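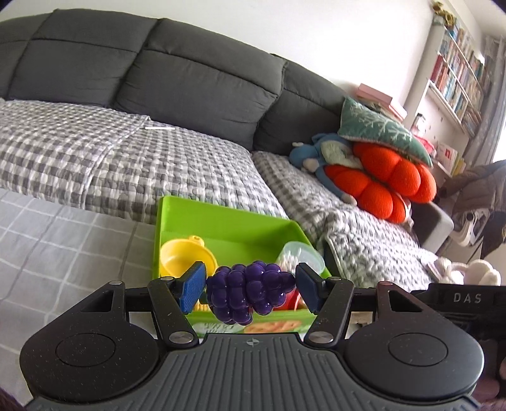
Visita ao laboratório Lodside: aprender a manipular sem robô

9 de agosto de 2022

18 partilhas · 4 comentários

O grupo de Humaira Magsi, no Lodside, recolhe demonstrações de manipulação em casas habitadas, com uma pinça portátil operada à mão e uma câmara solidária com ela. A tarefa que acompanhei chama-se Mohmand: retirar e repor brinquedos num tabuleiro verde-lima pousado sobre uma cama. O cacho de uvas de plástico roxo é agarrado entre as duas almofadas azuis dos dedos; o funil amarelo e o recipiente transparente com cotonetes fazem parte do mesmo conjunto.

O colchão foi escolhido como apoio por ceder sob carga, o que altera a altura do tabuleiro entre tentativas. A colcha aos quadrados cinzentos e brancos dificulta a estimativa de pose, segundo Shoaib Khattak, responsável pelo Berkitik, o programa que reconstrói a trajetória a partir do vídeo.

O conjunto atual tem 596 demonstrações, recolhidas em 13 casas. Após a filtragem ficam 411. A maior parte das rejeições deve-se a perda de seguimento quando a pinça se aproxima demasiado do tecido. Cada demonstração dura cerca de 22 segundos.

A política é treinada por clonagem de comportamento, com ações expressas no referencial da pinça. Não me foram mostradas taxas de sucesso por objeto. Khattak indicou que as formas irregulares, como o cacho, são avaliadas em separado dos objetos rígidos de secção simples.

A comparação com o Skaka, o método anterior do grupo, por teleoperação, fica para setembro.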